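Der Rechner meiner Tante

Also, eigentlich wollte ich bei Tante Siiri ja nur Kaffee trinken. Aber dann stand da dieser Rechner im Flur (hellgrau, schwer wie ein Kachelofen!), und sie sagte, Martti Räsänen von nebenan gebe ihr 45 Euro dafür, so wie er ist. Und ich, großspurig wie immer: Gib mir einen Abend, dann läuft der wieder.

Dabei hatte ich sowas seit der Ausbildung bei Saarela nicht mehr gemacht. Zwölf Jahre! Den Schraubenzieher musste ich mir bei Rania borgen, und sie wollte natürlich wissen, wozu. »Briefe«, sagte ich. Auf der Festplatte lagen nämlich die Briefe von Onkel Aatos, alle, die er im letzten Juli noch getippt hatte, und Siiri hatte keinen davon gelesen.

Das Seitenteil klemmte, dann gab es nach, und ich saß erst mal nur da und guckte. Grüne Platine, rote und gelbe Kabel in der Ecke, zwei lange schwarze Steckplätze für den Speicher. Und da fiel mir wieder ein, wie Aatos mir das alles erklärt hatte, da war ich noch klein und fand, es sähe aus wie eine Stadt von oben.

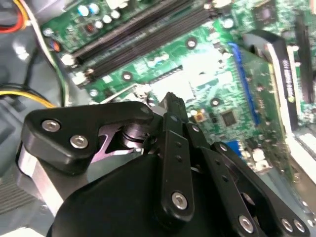

Siiri kam mit der Kanne rein und fragte, ob es schlimm sei. Weiß ich noch nicht, sagte ich. Sie setzte sich auf die Truhe, schenkte mir ein und schwieg eine ganze Weile, was sie sonst nie tut.

»Wenn es geht«, sagte sie dann, »lies du mir den ersten vor. Meine Brille liegt oben.«

Die Brille hatte sie auf der Nase.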